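12/31/22

Last day of the year and I went out for lunch on my own. I had meant to go to Murthy in the autumn and then again before Christmas, and both times something came up, so today I put my coat on at half past eleven and went before I could find a reason to stay in.

It is on the far side of Jenholm, past the tyre place, where the road narrows. I took the bus and got off a stop too early, so I walked the last part in drizzle. The sign is small and set back under the flats, and I went past it once. The door is on the side. You have to push it hard.

There are 8 tables. I know because the menu has a little plan on the back with the tables numbered, for people ordering from their seats. I had table 3, by the radiator, and was glad of it. Two other tables were taken when I came in, one by a couple with a pushchair and one by a man doing his accounts. By one o'clock every seat had gone and people were waiting inside the door with their hoods up.

I ordered the lunch plate, which is rice, dal, a vegetable curry, a pickle and a flat bread, and a side of the fried okra because I had read somewhere that it was good. Tea came first in a metal cup too hot to hold. I wrapped my scarf round it.

The dal was the best thing. It was thin, yellow and quite sour, with a lot of garlic fried until it was nearly black and poured over the top at the end. I would have been happy with a large bowl of that and the bread. The vegetable curry was cauliflower and potato and a bit dull, with the potato done right through and the cauliflower past that. The pickle was lime, very salty, and I used it to help the curry along. The okra was as good as I had been told. It was cut into thin strips, dry and crisp, with a sharp powder over it that I think had dried mango in it. I ate the whole dish and picked up the bits with my finger.

They came round with more rice and more dal without being asked. I said yes to the dal both times. The woman serving asked if it was too hot for me and I said no, though my nose was running. 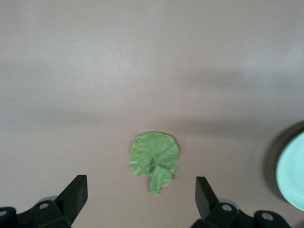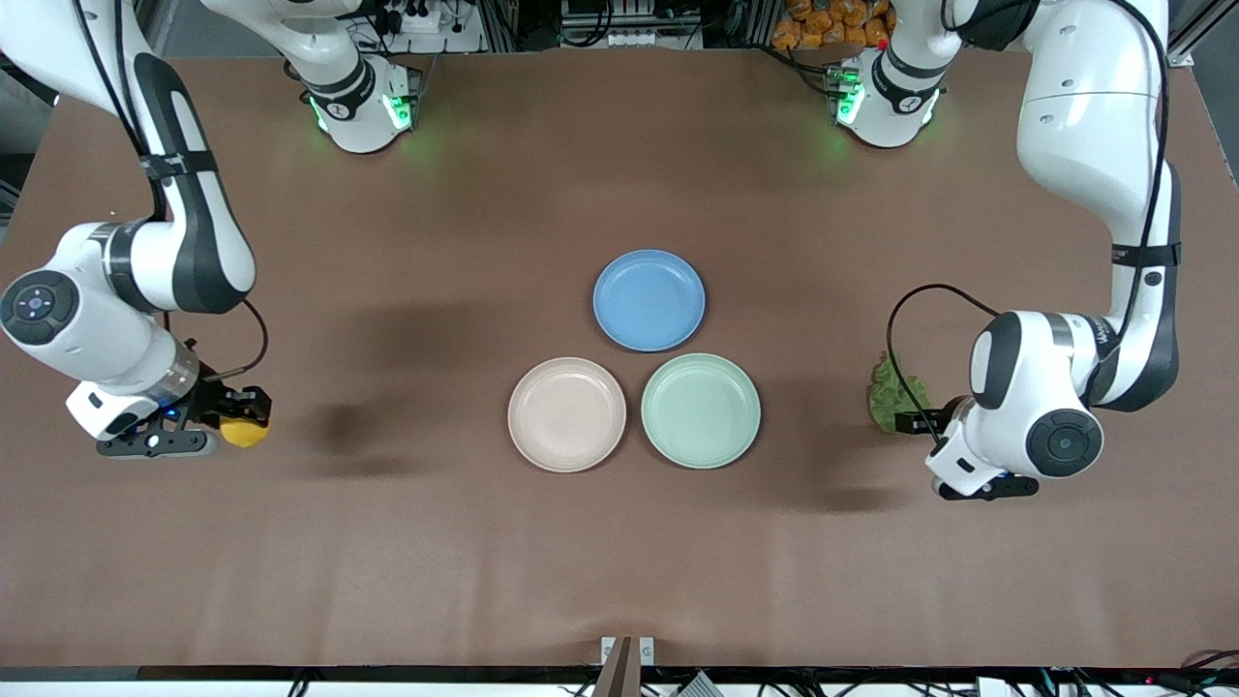 Pudding was a small steel bowl of rice pudding with cardamom, served cold. I am not fond of it cold but I ate it. The bill came to a bit less than I had expected. I paid in cash and left the change in the jar.

Things to remember for next time. Get there before twelve. Ask for the dal on its own. Skip the cauliflower unless they have changed it. Take the later bus stop, the one by the chemist. They do not do takeaway at lunch, only in the evening, and they shut for the first week of the year, so it will have to be after that.

I had thought of walking up to Flerow afterwards for coffee, and it had stopped raining so I did. It took me 35 minutes, mostly uphill. I was too full to enjoy the first half of it. Flerow was quiet. They had taken the decorations down already, apart from a string of lights along the shelf, and the cake stand had only the one thing on it, an orange loaf. I had a slice wrapped up to take home and drank a flat white at the counter. The coffee has gone up again. It was good coffee, but I find I mind the price more when I am standing up to drink it. They have new beans in from February, according to the board, and I may go back then to see.

Sat for a while looking at my notebook and went through the year's meals. I have eaten out 32 times, going by the list, which sounds like a lot until I look at what they were. A good many were sandwiches. The ones I would go back for are few. There was the fish place in the summer with the paper tablecloths, where I had mackerel and new potatoes and nothing else. There was the noodle soup near the station, which I had on the day of the dentist and could only taste on one side of my mouth, and it was still worth having. Kivum I went to three times, and the lamb was very good the first time, good the second and ordinary the third. I think they have a different cook. The bread is still right. I will give it one more go in the spring and then leave it if it hasn't picked up.

The worst was the pub roast in October. Grey beef, and a Yorkshire pudding you could have soled a shoe with. I wrote two pages about it at the time and I see now that I was in a bad mood before I got there.

I want to do this a bit differently next year. I tend to write down what I ate and leave out what it was like to be there, and then months later I have a list of dishes and no idea which room I was in. So, for today: warm, steamed-up windows, a radio going in the kitchen, chairs that scraped on the tiles. Somebody's baby was passed over the counter and back again. The man with the accounts had two lunches, one after the other, and put his papers away for the second.

Bus home from the top of the hill, full of people with bottles in carrier bags. I got in at four and put the heating on. It was nearly dark by then. There was a card from the water board saying they had called about the meter, so I shall have to ring them when they open again.

I tried to copy the dal this evening, mostly to see if I could get the sour part. I had red lentils and no tamarind. I used lemon, which made it sour in the wrong way, too bright, and it faded as it cooked, so I had to put more in at the end. The garlic I did right. I took it further than I normally dare and pulled the pan off when the edges went dark brown. Next time I will buy tamarind, the block kind, and use fewer lentils and more water. Mine set like porridge in the bowl. There is over half the pan left and I have put it in the fridge for tomorrow with a plate on top, since I still can't find the lid.

Ate the orange loaf with a cup of tea at nine. It was dry at the cut end and fine in the middle. I think it wants butter.

There are fireworks going off already, a few streets away. I won't stay up for the rest. The bins have been moved to the day after tomorrow, and I need milk, onions and a new notebook, as this one has only a few pages left in it.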